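Wumbei Robotics Technician Program
Unit 10 handout: Faults in compliant grasping
Print this page | E-mail this page
Shares: 10 | Comments: 2

10.1 Background

Read this before the lab session. The fault covered in this unit came up in June on the Stuvetora household pickup project, which uses black parallel-linkage grippers with ribbed blue pads. A batch of 700 grasp records was accepted into the training set and later withdrawn. The motion data was good. The fault was in the closing signal.

10.2 The fault

The Stuvetora tool reports jaw opening as a raw count from 0 (closed) to 2096 (fully open). A grasp was logged as complete when the count stopped changing for a fixed interval. On a rigid object this works, as the jaws stop where the surface is. On a soft object the pads keep moving at a low rate while the material compresses. The software read slow movement as no movement, set the "held" flag early, and released the lift interlock. Objects were then lifted at low grip force and some were dropped.

Two material classes account for most of the bad records:

(a) Knitted or folded fabric. Compresses gradually. The pads can close well past first contact before force rises.

(b) Air-filled film. Resists early, then yields when the bundle shifts or a cell fails. The count can settle and start moving again after the flag is set.
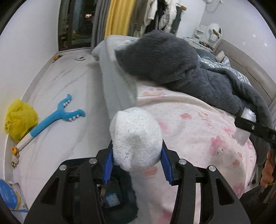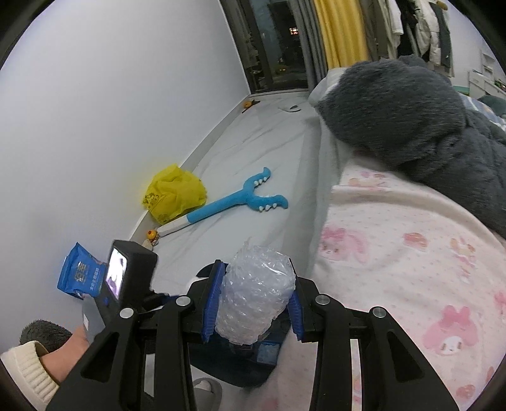

Fig. 10-1. Soft items between the gripper pads: balled ribbed fabric (first), bubble wrap (second).

10.3 Why the check missed it

Acceptance testing at Vosach used molded blocks only. The stall threshold was tuned on those blocks and never repeated on soft stock. The reviewer display showed the flag but not the count trace, so an early flag looked the same as a correct one.

A second weakness was found during the review. Pin wear in the linkage adds play, and play appears in the count as a short flat section — exactly what the stall check looks for. Inspect the pivot pins before blaming the software.

10.4 Corrective action

Revision 2 of the Nustedik controller requires a flat count and a minimum motor current together. If the count moves after the flag is set, the flag is cleared and the interlock returns. Keep fingers out of the linkage during this test. The jaws can resume closing without warning after an apparent stop.

10.5 For the lab

Plot count against time for one rigid and one soft object. Mark first contact, the old flag and the new flag. State which records you would withdraw.

Comments (2)

Is the current minimum the same for both material classes? The Nustedik sheet lists one value, but our bubble wrap trace crosses it twice.

Same result at our bench. We used the second crossing and noted it on the plot.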